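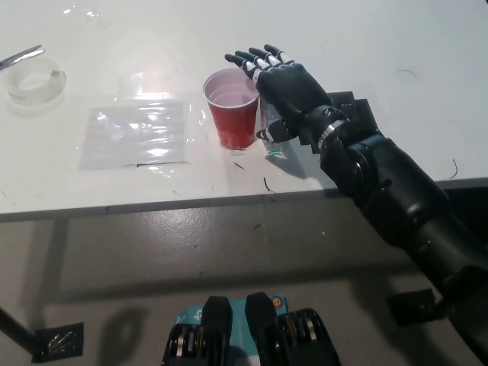 Home | Making | Garden | Days out | Gallery | Contact

Party cups in cellophane: the Lumine fair gallery

Posted by Attila Lakatos in May

I said I'd put the wrapping pictures up once my thumbs had recovered, so here they are, a bit late and in more or less the right order. If you're new, the Lumine fair is the little evening do we have in Flurow every spring, with lanterns along the river path and stalls in the old drill hall. For the last few years I've run the lucky cup stall. You pay your money, you pick a wrapped plastic cup, and you keep whatever is in it (sweets mostly, sometimes a packet of seeds, now and then something silly from my kitchen drawer). This time we made 374 of them, all wrapped in clear film and taped underneath, and I took far too many photos of the whole business.

Click any of them for the bigger version. I've tried to keep it to a line or two each but you know what I'm like.

1. The cups arrive
They came in sleeves from Phillips, the catering place behind the station, and I love the moment when you pull the first sleeve open and they all come sliding out along the worktop. I always go for the classic red ones. I did look at a very tasteful pale green and then put them straight back.

2. Stacked by the back door
Towers of them! The draught from the cat flap took one tower down while I was making tea, so what you're seeing is the second attempt.

3. The film
Clear cellophane, 25 metres to the roll, and a bit thicker than what I bought last time. It crackles like mad and it creases if you so much as look at it, but the creases catch the light on the stall and I've come round to liking them.

4. Cutting sheets
Long scissors, one smooth push, no snipping. If you snip you get little teeth all the way down the edge and the film will tear from one of them just as you're gathering it up. I cut a whole pile before I start wrapping and keep it under a cookery book so it doesn't wander off.

5. My paper pattern
It's the back of an old calendar, cut to size and covered in notes from other years. "Bigger!!" is from the year of the jam jars. "Not this big" is from the year after.

6. Three kinds of tape
The cheap one on the left split every time I pulled it. The middle one was fine but yellowish, and you could see it through the base. The clear one on the right was lovely, and I went back to Phillips and bought every roll they had on the shelf.

7. Folding over the end
A photo purely for my sister, who asked how I find the end of the tape each time. I fold a little tab over. It's as simple as that, though I still forget on every other roll and spend ages running a fingernail round it.

8. Filling, first evening
Sweets at the bottom, paper shred in the middle, the prize on top. We had all 3000 sweets tipped out into the washing-up bowl, and I can report that a clean washing-up bowl full of sweets is a very cheering thing to have on your kitchen table.

9. Seed packets
Marigolds, nasturtiums and some sort of giant sunflower. The packets are slightly too tall for the cups, so they have to go in on a lean. You'll notice in the later pictures that I gave up on making them all lean the same way.

10. The first one finished
Not very good, is it? Too much film at the top and a great lump of tape at the bottom. I kept it on the windowsill all week for comparison.

11. Much better
Same evening, an hour or so on. Stand the cup in the middle of the sheet, bring up the two long sides first, then the short ones, and twist it just above the rim. Then tip it over and tape the base flat. If you twist too low the rim buckles, and if you twist too high it flops about like a wet hat.

12. Bits
I took this one of the floor at the end of the night. Offcuts, thread, curls of tape, one sock. Film offcuts cling to everything, and I was still finding slivers on my jumper at work.

13. Ribbon or no ribbon
We tried both. With ribbon is prettier, I'll give you that, but it took twice as long and the small children at the stall couldn't get into them. No ribbon won, and the leftover ribbon went on the stall front.

14. Crates in the hall
My hall, this is, before we loaded the car. You could get to the front door if you went sideways and held your coat in.

15. In the car
Seat belts on. I drove to the drill hall at the speed of a milk float and took the long way to miss the speed bumps by the school.

16. Setting up at the Lumine
White cloth, three steps of shelving borrowed from the Jorkum bookshop, and the cups in rows. The lamps hadn't been switched on yet when I took this, so it all looks a bit flat.

17. Lamps on
And now look! This is what the film is for. Every crease picks up a bit of light and the red comes glowing through. I stood there grinning at it like a fool for a good while, and the people on the cheese stall opposite took a photo of me doing it, which I have decided not to include.

18. The first customer
Only her hand, as she asked me not to show the rest of her. She took ages choosing, went for one at the very back and got a packet of nasturtiums and my old egg timer.

19. Half gone
Taken just after the lantern walk came past. I'd meant to get a picture of the queue as well, but I was in the middle of serving it.

20. Last row
There were a handful left when the music stopped. They went round to the people taking the lanterns down.

21. The tin
We took £1172 on the night, and all of it has gone towards mending the steps down to the river. That's a good bit up on last year and I'm very pleased, so thank you to everyone who bought one, and a special thank you to the lad who came back five times hoping for a whistle. I hope you got your whistle.

22. The table the morning after
Tea, toast, one roll of tape with hardly anything left on it, and the wonky first cup, which I'd kept back for myself. I had it open before the toast was done. Boiled sweets and a sunflower.

A few of you have asked where the empty cups go. We had a big tub by the exit and plenty came back, so they've been washed and are drying on the line in the shed, pegged up by their rims. They'll do for seedlings until the autumn. The film is harder to use twice once it's been taped and pulled about, although the bigger pieces do nicely over a tray of peat-free compost if you weigh down the corners.

If you were there and took any of your own, please send them over and I'll add them to the bottom of the page. I'm especially after one of the stall from the far end of the hall, and anything at all of the lantern walk, as I only heard it go by.

Recent galleries

Flurow river path in the frost
Jorkum bookshop: painting the new shelves
A wet weekend with the greenhouse
Jam jars, the year of
Lanterns from tissue paper and willow
Marigolds, start to finish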